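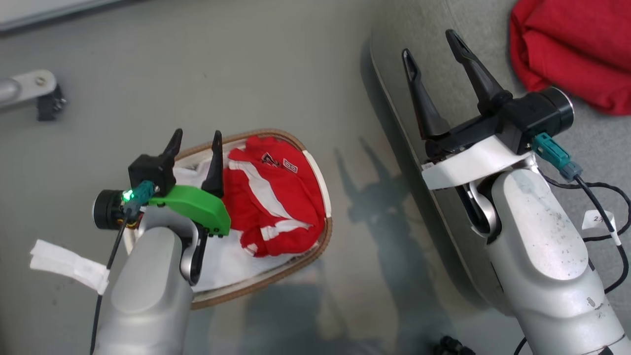

Red and white clothing in a round woven basket.

Harkach L2 Lectern Audio Kit: Review
By Kirsten Ásgeirsdóttir

The Harkach L2 is a lectern microphone system sold for degree ceremonies, award nights and public lectures. The base kit costs $678. A version with a second receiver output and a hard case costs $785. I tested the cheaper one in the main hall at Saratgate College through the February ceremonies, with Asger Dalsgaard at the mixing desk.

In the box are a gooseneck microphone, a weighted base with a built-in transmitter, a half-rack receiver, a power supply and a USB-C charging cable. There is no shock mount. Harkach sells one separately, and on a hollow lectern you will need it. Ours passed every page turn and ring tap straight into the speakers until we put a folded piece of neoprene under the base.

Setup is short. The receiver scans for a clear channel when you hold the front button, and the base follows over infrared if you place it close to the receiver window. It failed to sync under strong stage light until we shaded the window by hand. The printed manual leaves this out.

Sound

The capsule is a cardioid condenser with a mild lift in the upper midrange. Speech is clear at the back of the hall without added EQ. Low end rolls off early, so deep voices come across a little thin. Asger added a small boost low down for Gunnlaugur Ingvarsson, who read the citations, and left everyone else flat.

Pickup distance matters more on a ceremony day than at a lecture. Honorary graduates tend to step back from the lectern, turn to the chancellor and talk over the applause. The L2 holds level well when the speaker moves back a step. Turning the head costs more, and the drop is sharp. The older Vachon gooseneck we normally use is duller but far more even off axis.

Plosives are handled poorly. The supplied foam is thin, and an actor with good projection will overload it. We swapped it for a thicker one from the stores cupboard.

Radio and battery

We had no dropouts with the receiver at the side of the stage. Moved to the control room at the rear, behind glass, it lost signal twice in one rehearsal. Keep it near the stage and run a cable.

The battery lasted 11 hours from full with the transmitter on throughout. The level display on the base has four steps and sits on the last one for a long time, which makes it hard to trust late in the day. The battery is sealed, but the base works while charging. A charge from empty took longer than our lunch break, so plan on overnight.

The mute button is silent and has a setting to lock it. Use the lock. Mortarboards get put down on lecterns.

Build

The base is metal, the neck holds its position, and the receiver's rear connectors are firmly mounted. The plastic battery hatch cover rattles. Removing its rubber strip and refitting it the other way round stopped the noise on our unit. The warranty is 30 months.

Verdict

Good speech clarity, long battery life and easy setup. Weak foam, no shock mount and a narrow pickup. For fixed lecterns with trained speakers I would buy the $678 kit and skip the case. For halls where guests wander, look at a headset.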